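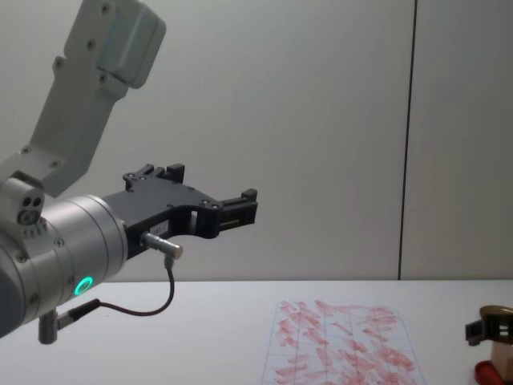 *Silver, gray and a green light.*

I sold the car in October. It had been sitting in the lot behind my building in Vadmont for most of the summer, and I was paying insurance on something I used to buy groceries and drive to the dump. A man from Gurnness bought it and drove it away the same evening. I walked to the store after that and bought less than I normally would.

A few people have asked how it's going, so I'm writing it down once and I can send them the link.

## Getting to work

My commute is the 805 bus from Milska Street to the county offices, then a walk. The ride takes 14 minutes when the lights are kind. The walk adds around 9 more. By car the whole thing was shorter, but I had to find parking at the other end, and I never counted that part when I told people how long my drive was.

The bus is fine. It's warm, it's usually half full, and the drivers are decent about waiting if they see you coming across the street. What I had to get used to was the schedule. In a car I left when I was ready. With the bus I have a time, and if I miss it I stand there and think about it. I've missed it more often than I expected to. Usually it's because I sat down with coffee and started reading something.

The walk from the last stop goes past the old creamery and then along the drainage canal, where there's no sidewalk for one block. Most people walk in the grass and there's a packed dirt line now that works as well as a sidewalk until it rains. When it rains I take the long way by the post office.

I bought real boots in the second week. I had been wearing the same pair of canvas shoes for everything, and they were finished. Ikonen, the repair shop on the corner by the bank, sells a few pairs of used boots that people never came back for. Mine had been resoled and were a little wide, but with thick socks they fit. They cost less than a tank of gas.
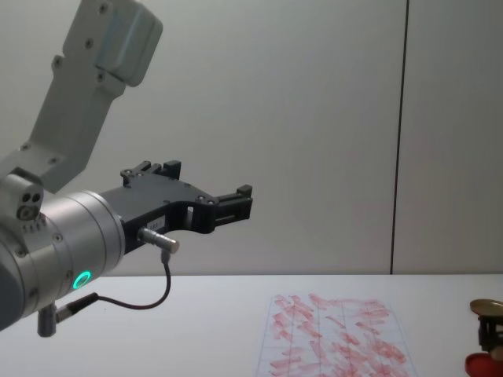
Groceries are the part that changed the most. I used to do one big trip every other week and fill the trunk. Now I go on the way home, several times a week, and carry it all in a backpack. I've learned what things weigh. Canned tomatoes, milk and potatoes on the same day is a mistake. Cat litter is its own trip.

I cook differently too. If I'm in the store at six o'clock and hungry, I buy what I want to eat that night, and there isn't much left over. I throw out less. I also spend more per item, as the big sizes don't make sense when you're carrying them. I haven't worked out whether that evens out and I'm not sure I want to.

The things I haven't solved:

- Getting to the dentist, who is out past Gurnness where no bus goes
- Bringing home anything longer than my arm
- Being out after the last bus, which leaves downtown at a time I'd call early
- The dump

For the dentist I've been getting a ride from a coworker who lives out that way, and I pay for her gas and buy lunch. I've thought about switching to a dentist in town, but I like the one I have and I've been going there a long time. For the dump I saved everything up and borrowed my neighbor's truck. It took two loads. I had a broken bookcase, a rug and a box fan that I'd been meaning to fix since I moved in – I should have done it before I sold the car, but I didn't think of it.

## Money

I'll keep this short. I save what I paid for insurance and gas, minus the bus pass, minus the boots, minus a couple of cab rides I'm not proud of. One of those was for a distance I could easily have walked. It was dark and windy and I had a bag of onions.

The money from the car itself went into savings and I've left it alone. My sister thinks I'll buy another car with it by spring. She may be right. I told her I'd get through one whole winter first and see what January is like on that block by the canal.

## What I notice

I know more about Vadmont now than I did in six years of driving through it. There's a hardware store on Milska Street that I'd always taken for a closed business, on account of the windows. They cut keys and sell single screws out of drawers. There's a bench behind the library that gets sun until late in the afternoon. The bakery puts out its day-old bread on a rack by the side door, and if you're on foot you go right by it.

I also know which dogs are going to bark at me. There's a brown one on the corner of my street that still does it every morning, though by now he must recognize the boots.

I sleep better. I don't want to make too much of that, as I also stopped drinking coffee after lunch around the same time, and it could easily be that. My knees were sore for the first few weeks and now they aren't.

The one thing I miss is driving at night with the radio on and no place to be. I used to go out along the Gurnness road as far as the reservoir, turn around in the gravel and come back. I'd do it after a bad day, or just when the apartment felt small. A walk around the block doesn't do the same job. I tried riding the 805 out to the end of the line and back one evening, and it was closer than I expected, but the lights inside are so bright that you mostly see yourself in the window.

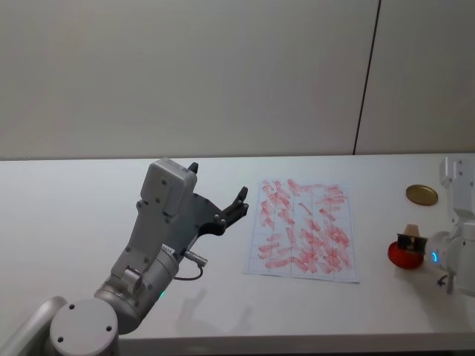 *Red marks on grid paper.*

I still have the spare car key. It was in the kitchen drawer under the takeout menus, and I only found it last Friday while I was looking for batteries. I've written to the man who bought the car and he says to drop it in the mail, so I need to buy a padded envelope. The post office is on my rainy-day route and the forecast says rain on Monday.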